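Murwood bench, arm station 2: pre-session inspection, February
Task set: Birhane (cup and surface tasks). Target: 1,295 recorded examples. Accepted at last count: 290.

1. Base clamp tight on table edge. PASS
Comment: Passed last month too, and the base had crept by the afternoon. Check again at the halfway break.

2. Cables clear of the joints through full travel. PASS WITH COMMENT 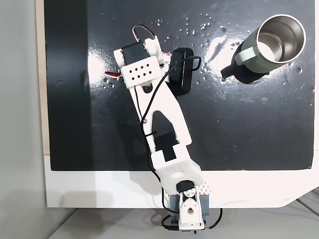
The Andel guide says one tie per link is enough. I doubt whoever wrote it has run the wrist to its limit. Add a second tie before the next batch.

3. Liquid kept away from motors and connectors. NOT SATISFIED
Comment: The form has a tick box for "splash risk managed". I have left it blank. A cloth and good intentions do not manage anything. I want a written limit on how much water goes on the board.
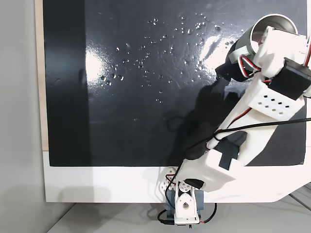 Item 3. Gripper holding metal cup, droplets on board.

4. Start position reset between examples. FAIL
Comment: Operators are resetting by eye. Kovetska tell us small differences help the system learn. Perhaps, but no one has shown me results from this bench, and sloppy placing is a poor way to get variety. Mark out start zones.

5. Board clean before each new task. FAIL

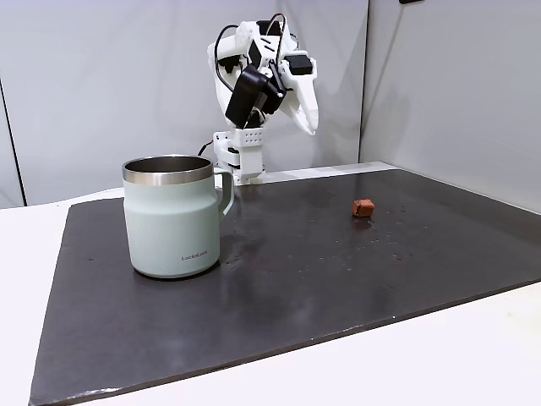 Specks and smudges will end up in every recording until someone wipes down. If the system learns to go by the dirt, we shall have paid for that as well.

6. Stop button within reach of the operator. PASS
Comment: Tested twice, worked both times.

7. Failed attempts labelled as failed. NOT CHECKED
Comment: Log not available at 10:40. Asked for it again.

Result: hold water tasks until item 3 is settled. Dry tasks may go on once 4 and 5 are put right.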